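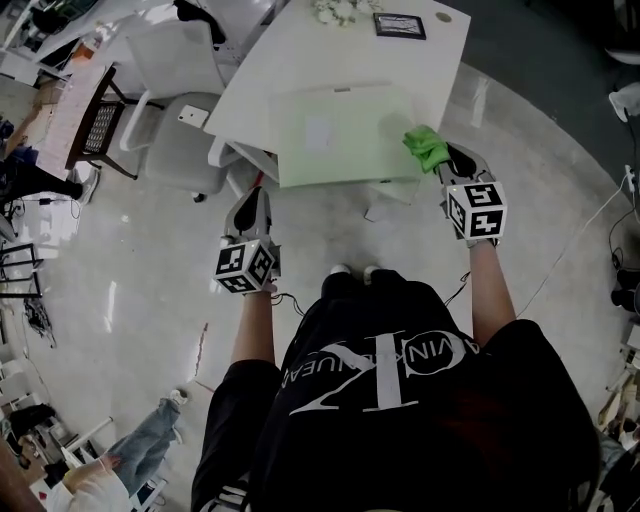
Issue #618

Nightly import into Jukon drops rows, no error

OK, so this one ate most of my morning and I'm writing it down while I still remember what I did. We load the order lines from Celton into the Jukon database every night with a stored procedure. File has 700 lines, table ends up with 200. Job says success. Green check mark and everything!

First guess was a timeout, so I raised it and ran the whole thing again. Same 200 rows. Then I blamed the file (sorry, file) and opened it in a text editor, and all 700 lines were there, looking perfectly normal.

9:40 a.m. Ran the procedure by hand with the insert commented out and just a SELECT in its place. Got 700 back. So the rows make it into staging fine and go missing on the way out.

10:15 a.m. Found it, I think. The insert joins to the customer table on name, and the Gestent upgrade in December changed the collation on that column. Tạ no longer matches Ta, and it used to. Plain inner join, so anything without a match just quietly disappears. That's our biggest customer, by the way, which explains the size of the hole.

Fixed by joining on customer ID, like we should have done from day one. Reran it, 700 in, 700 out.

Still open: 11 older procedures do the same join on name. I've only looked at two of them and both need the change. Please don't close this ticket until the rest are done, I'll post here as I go.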